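The second arm came in September and stood in its box on my shelf until I finished the new rail. Now both arms are mounted, and I can write again in this blog, which was silent for too long. Thank you to the two readers who wrote to me and asked if I gave up. I did not.

The test object this time is the pink mesh bag.
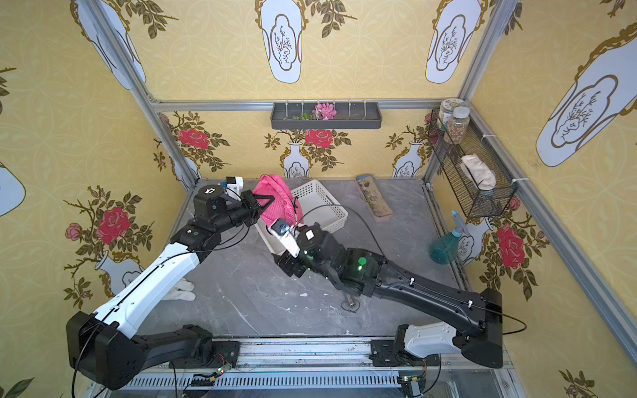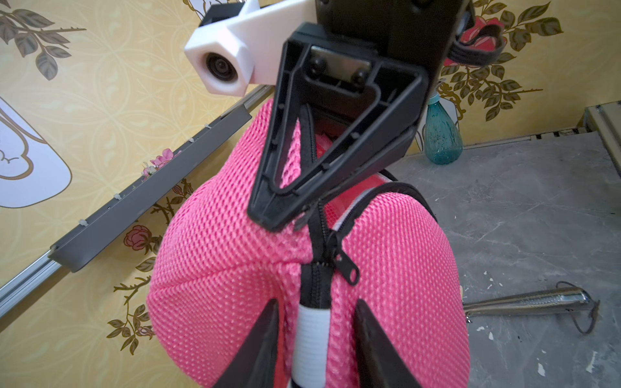
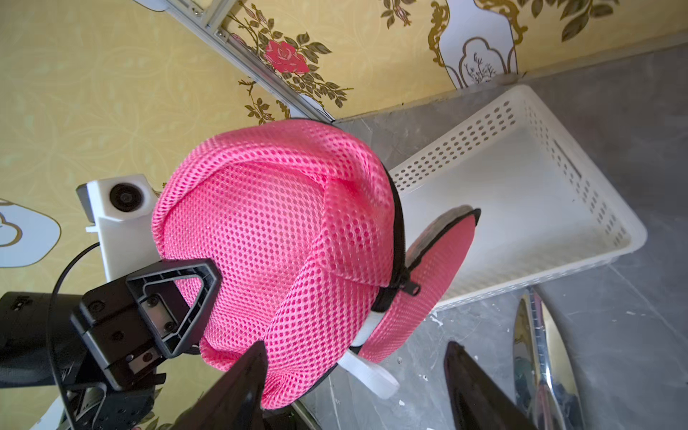 My problem of the last weeks is the fingers. I have drawn them again and again, and the version which I use now is number 29 in my folder. The earlier fingers were solid blocks, and they were good for boxes and bottles, but with cloth they pushed everything away before they closed. So I changed to a hollow triangle, with thick ribs on the sides and a metal plate in the middle, held by two screws. I chose the mesh bag because it is the most unpleasant thing I could find in my house. It has small holes where a fingertip can catch, it has a zipper which is stiff when the rest is soft, and it folds in another way each time. If the grip is good on the zipper side, it can still be bad on the plain side. I write these results in two separate columns, and I recommend to do this from the first day.

I made 81 attempts with the old fingers and then 81 with the new ones, to be fair. I will put the table in the next post, when I have checked it a second time. What I can say already is that the new tips hold the mesh with less force, and that most of the bad attempts come from a wrong angle of the wrist. This is a software mistake and it is mine.

The cables are the other matter. Each arm has one which must go over the joint with enough length for the full turn, but when it is too long it lies on the floor and the other arm can pull it. Ilona Győri, who has the bench next to mine in the workshop on Szilágyi street, showed me how she ties her cables only at the base and leaves the rest free. I tried it. It is better at the elbow, but I am still not satisfied at the wrist.

Some readers asked about the cost. The printed parts are cheap, if I don't count the failed ones. The extrusions for the frame I bought in one order from Floreck, 265 euros with the cutting, and this was the most expensive day of the project after the arms. You can cut the profiles yourself, but my cuts are never at a right angle, and one crooked post makes the whole frame crooked.

For the control program I still use my own code, which I call Casico. It is slow to start and it has a bug when both arms are sent to the home position at the same moment. Until I repair it I send the left arm first, wait, and then send the right one. If you have downloaded the version from before 07/01/2022, please take the new one, the old one does not check the limit of the gripper.

Next I want to work on the zipper pull. It is small and it hangs in a different place each time, so I expect many failures. I also have to print a new set of camera mounts, in white again, because I have almost a full roll of it left.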